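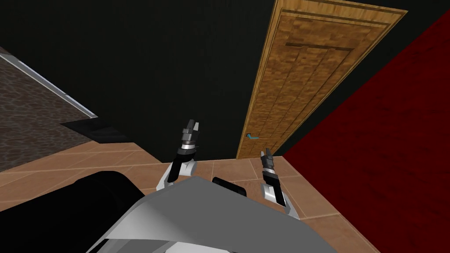
Bei Clernus haben wir seit Juni eine Regel, über die am Anfang viel gestritten wurde: Kein Türversuch kommt auf einen echten Roboter, bevor er in der Simulation 100 Durchläufe ohne unerlaubten Kontakt geschafft hat. Unerlaubt heißt: Türblatt, Zarge oder Wand werden mit etwas anderem als den Fingern berührt. Die Finger dürfen an die Klinke, sonst nirgends hin.

Vorher hat jeder selbst entschieden, wann ein Ablauf reif war. Das ging so lange gut, bis wir die Protokolle verglichen haben. Von 211 Läufen waren 17 als Erfolg eingetragen, obwohl der Unterarm die Zarge gestreift hatte. Die Tür war ja offen. Itsuki Kamata hat daraufhin die erste Fassung der Regel geschrieben, eine knappe Seite, und die gilt im Kern noch.

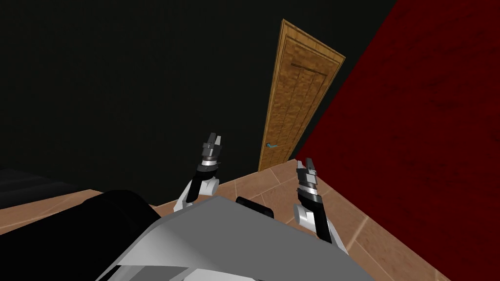 Türszene in der Simulation: beide Arme vor dem Körper, Tür geschlossen.

Festgelegt ist auch die Ausgangslage. Beide Greifer sind leer, die Tür ist zu, und die Startposition wird mit dem Lauf gespeichert. Wer die Szene ändert, und sei es nur die Wandfarbe, vergibt eine neue Versionsnummer und fängt beim Zählen wieder bei null an. Das ist lästig. Kazuhiro Arai wollte dafür eine Ausnahme bei rein optischen Änderungen. Ich war dagegen – unsere Abläufe arbeiten mit Kamerabildern, und da ist eine dunkle Wand eben nicht dasselbe wie eine helle.

Offen ist noch, wie wir mit den Kameras am Greifer umgehen. Bisher wird nur die Übersichtskamera archiviert. Ich hätte gern beide Ansichten, auch wenn auf der nahen oft wenig mehr zu erkennen ist als die Finger.

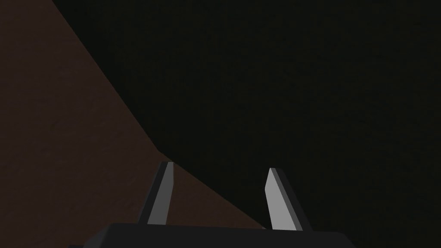

Tullholm, Samstag

Nachtrag: Wir haben uns geeinigt. Ab der nächsten Version werden alle Ansichten mitgespeichert, auch bei Läufen, die abgebrochen werden. Abbrüche zählen nicht als Erfolg, bleiben aber in der Liste stehen. Die überarbeitete Seite schicke ich am Abend herum, Einwände bitte direkt an Itsuki.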